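Workshop Tips: Building a Small Gripper Arm at Home

Posted by Ravindra Sengar, 9 Feb 2021

These notes come from the shared workshop in Karnumberg, where we have been putting together a two-finger arm from the Drasent plans. Most of them apply to any small gripper with a camera at the wrist.

Practice on household things early. Cloth and clear plastic will show you more than a set of test blocks.
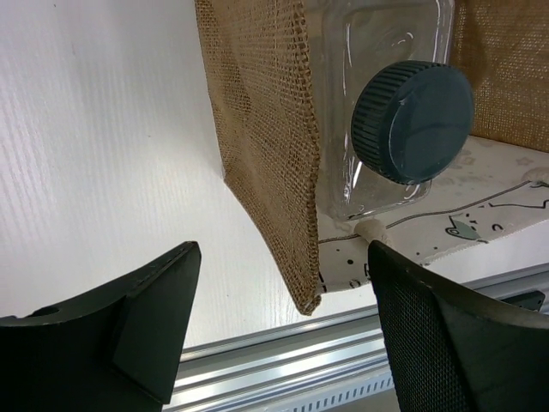
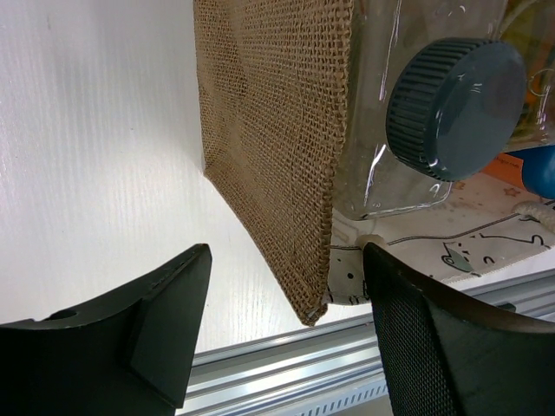
Burlap, a clear bottle and printed cloth, with the fingers at the aluminum rail.

Set the wrist camera before you tune anything else. Both fingertips should stay in view through the whole travel. Tighten the mount, run the arm through 20 open and close cycles, and check that the view hasn't shifted. Put a paint mark across the screw head and the bracket so you can tell at a glance if it has turned.

Start with a low closing force. A thin bottle will buckle long before the motor complains. Raise the limit a little at a time and write down each setting. Ours are in a notebook that hangs by the bench, and we have gone back to it more often than to the manual.

For loose fabric, aim for a fold or a hem. Loose threads at a raw edge catch in textured pads. Pick them out with tweezers and wipe the pads with a damp cloth, then let them dry before the next run.

Lay cables with slack at the wrist. Turn the joint by hand to both ends of its range with the power off, and tie the cable down only after that. Our first cable was 683 mm and came up short. Leave a hand's width more than you measured.

Cut the rail with a fine blade, file the ends, and vacuum the grooves. Metal chips work their way into the slide nuts and make them bind.

Screws: we used Duvton M4 for the brackets. A drop of medium thread locker is plenty. Don't use it near printed parts, as some plastics crack.

Save the controller settings under a new name every time you change them. File 29 is the one we run now. Lavoie power supplies have a small voltage screw next to the terminals, so check the output with a meter before you plug in the board.

The wrist joint gets its new bearings in March, and I'll add the sizes to this page then.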